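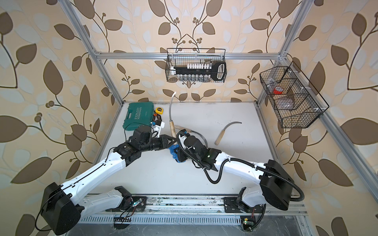 Grip faults on the Wukel two-arm cell are reported as "object lost," and the message deserves less trust than it gets. The vendor's manual treats it as proof that the fingers have opened or the part has fallen. In our experience at the Ustham shop it often means neither. A sickle is a good test of this, with one gripper closed on the wooden handle and the other holding low down near it, while the long curved blade stands up over the table with no finger on it at all. Both grippers can report a firm hold while the handle slowly turns between them. The software has no idea where the tip is.

6.4 Recovering from a grip fault with a bladed tool

CAUTION: Do not reach in to catch or steady a tool, whatever the screen says. "Paused" is a software state. The arms are still powered and can still move.

1. Press the red stop button on the operator side. Do not use the on-screen pause.

2. Wait 20 seconds. The vendor claims the arms settle at once. Ours have sagged after a stop more than once.

3. Look at the blade from outside the rails. If it is leaning toward you, walk to the other side before doing anything else.

4. Put on cut-resistant gloves and a face shield.

5. Have a second person hold the tool by the handle. Only then release the fingers, one gripper at a time, using the hand release in section 3.

6. Lay the tool flat, well clear of both arms. If another blade is already on the table, keep the two apart.

7. Check the finger pads for cuts, glaze and loose edges. Replace foam pads in pairs.

8. Write down the fault code and the cycle count before you clear the screen. The log overwrites itself after 500 entries, and most of those entries are noise.

Note: Code 296 is listed as "object lost" and code 367 as "force out of range." We have seen both for the same slip. Do not pick a repair on the strength of the code.

6.5 Before you restart

1. Run the arms empty at low speed through the full path.

2. Watch the cable conduit at the wrist through every turn. A conduit that snags can pull the wrist off line and give you the same fault again.

3. Repeat the grip with a blunt dummy of the same weight. The Tan dummy set is fine for this. The "auto-verify" routine is no substitute, as it only checks that the fingers closed on something.

4. Go back to the real tool only after the dummy has held for a full run.

The April update from Civedberg is said to add slip detection. We installed it and got fewer alarms. Whether that means fewer slips, we can't say, and the release notes don't either. Until there is better evidence, keep following 6.4 in full after every grip fault, including the ones that clear themselves.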